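Bedroom Starter Kit from Kodmont: my review after a month

Posted August 21, 2019

I've had the Kodmont Bedroom Starter Kit running in our test room since July, and I'm really taken with it. It's the software and setup package for teams that already own a humanoid and want it doing household jobs (laundry, tidying, making a bed) without writing every motion from scratch. You get the garment library, a calibration routine, a printed layout guide and a year of support out of the Brerard office.

Setup was the nicest surprise. The guide walks you through placing the bed, the clothes rack and the platform, and I was calibrated in 20 minutes. Last year I spent 2 full days getting the Nirora package to agree with me on where the mattress was!

The garment library has 212 entries, sorted by fabric and by how the thing hangs. Shirts and jackets are the strong part. You pick the closest match, tell it where the rack is, and go have a look at what it plans before you let it move. The preview is clear and quick, and my favourite feature by a mile. Grey sheets under flat light used to fool our old setup completely, so I've been picky about that, and Kodmont copes well.

A few grumbles. The colour settings are buried 4 menus deep. The cable advice is one thin paragraph, and anyone who has stepped on a power lead mid-run will want more than that. Bedding entries are sparse next to clothing, too.

Our room, with the platform at the foot of the bed and a yellow and black garment in hand in the second and third shots:

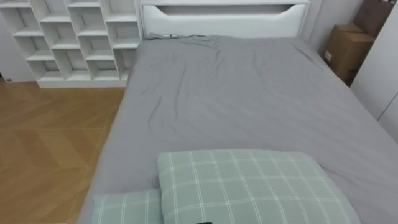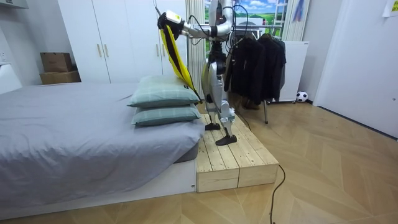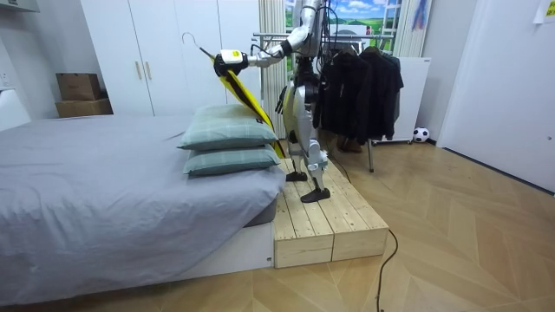 Support has been great. I wrote in with a fussy question about hanger angles and had a proper answer the same afternoon, with a corrected settings file attached. I also tried the Borbély add-on for folding, and it loads straight into the same menu, though I'd wait for the next version before paying for it.

If you already have the robot and the floor space, I'd happily point you to this kit. I've renewed our licence for another year and I'm starting on pillowcases next.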